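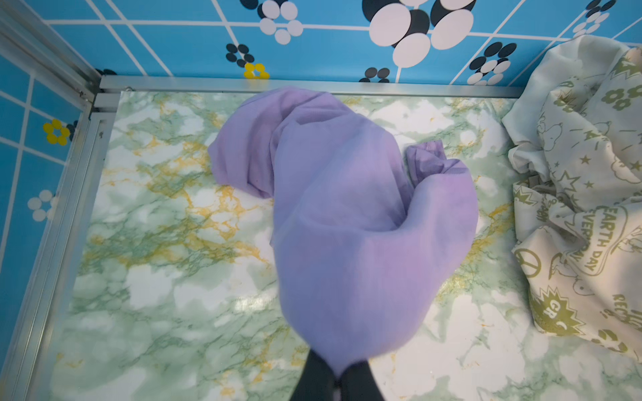

Figure 1. Purple cloth bunched on the marble-pattern floor.

Final Report: Folding Thin Cloths in a Small Space

1. Background

Our project looked at how thin household cloths behave when they are spread and folded in a space not much bigger than a drawer. We chose the topic after reading the folding guide from Skastetti, a home textile shop, which assumes a full-size table. Most of us fold on whatever corner of a desk is free.

2. Materials

The test set had two kinds of cloth, one plain and one printed. We bought both from Rurent and washed them before the first trial. The floor covering is adhesive paper from Bradeo, cut to fit and pressed down by hand. 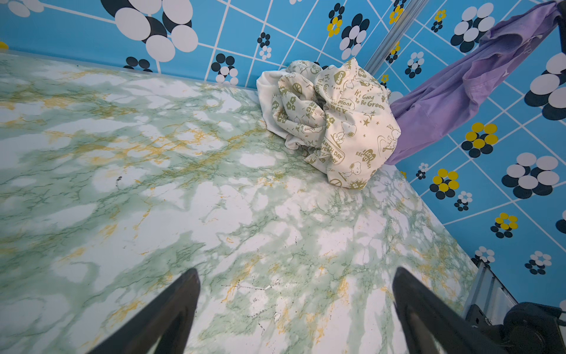

Printed cloths were harder to judge than plain ones. When a cloth is in a heap, the print hides the creases and it takes longer to find a corner. The cream one with the green beagles and "EARTH DAY EVERY DAY" on it was the worst for this — the lettering runs into the folds and looks like an edge when it isn't one. We kept it in the set anyway and noted the extra time.

3. Procedure

Each trial began with the cloth dropped in a heap. Two corners were found, lifted and pulled apart, and the cloth was then laid down and folded in half twice. A trial counted as good if the final edges lined up within 16 mm.

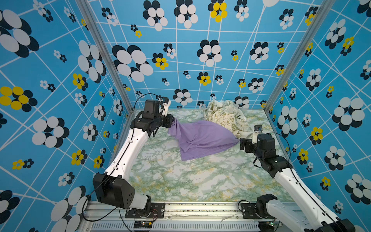 Figure 2. Purple cloth held by two corners, printed cloth behind it.

4. Results

We ran 336 trials over the term. The plain cloth was folded correctly in 98 of its first 100 trials. Most of the lost time came from the lifting step, where a thin cloth sags in the middle and the lower edge drags.
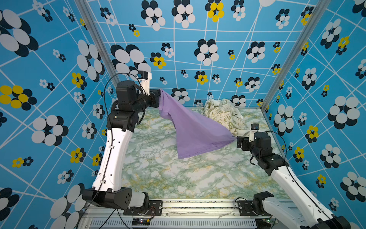
Lifting higher before laying the cloth down helped with this, but only up to a point. Past that, the cloth swung and landed crooked. We settled on a height that just cleared the floor and used it for all later trials.

5. Remaining work

We did not test towels or anything with a hem thicker than the Rurent cloths. The Fankhauser method, with the first fold made in the air, is still on our list for May.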